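Reading time: 2 minutes
Print this page | E-mail this page

Robot Learning, Unit 5: Collecting Demonstrations by Hand
Course handout, March 2018
Trudy Trevaskis and Anahera Te Moana

Read this before your first session in the Tawhiri lab. It covers how examples are gathered with the hand-held gripper and what we expect in your logbook. The training side comes in Unit 6.

1. What counts as an example

One example is one attempt at one task, from the moment recording starts to the moment it stops. Keep it short. If you stop to talk or change your grip on the handle, end the recording and start a new one. Two tasks in one file make trouble later, when the files have to be split by someone who was not in the room.

The learner gets the camera view and the opening of the fingers. It does not get your intentions. If you look over at the shelf and decide to pick up the cup there, nothing in the data shows why the tool suddenly moved. Bring the tool round so that the target is in view before you reach for it.

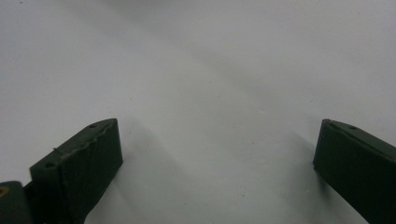

Start each attempt with the fingers open and hold still for a moment. Then move at a steady pace, slower than you would with your bare hand. Fast turns blur the picture, and the position tracking suffers on plain surfaces, where there is little for it to hold on to.

2. Variety

Last year's set from the Mikville group had 533 examples, nearly all of them made by one person, standing in the same spot. The policy trained on it did well from that spot and badly from anywhere else. Change your starting height, your angle of approach and the lighting. Swap operators after 17 attempts, even if you are not tired.

Our target for the whole class is about 1000 usable examples by the end of April.

3. Failed attempts

Keep them. Mark them F in the logbook with a few words on what went wrong (slipped, missed, knocked over). Do not delete anything on the lab machine. A missed grasp followed by a good one in the same recording is marked R, for recovery, and is often worth more than a clean attempt.

4. Logbook

Write down the operator, task, surface, lighting and result for every attempt. Use the task names on the Hollberg sheet exactly as printed, as the loading script will not match other spellings.

Reading for next week: the Bratolside notes on calibration, first half only. Bring questions about time stamps to the Friday session.

Print this page | E-mail this page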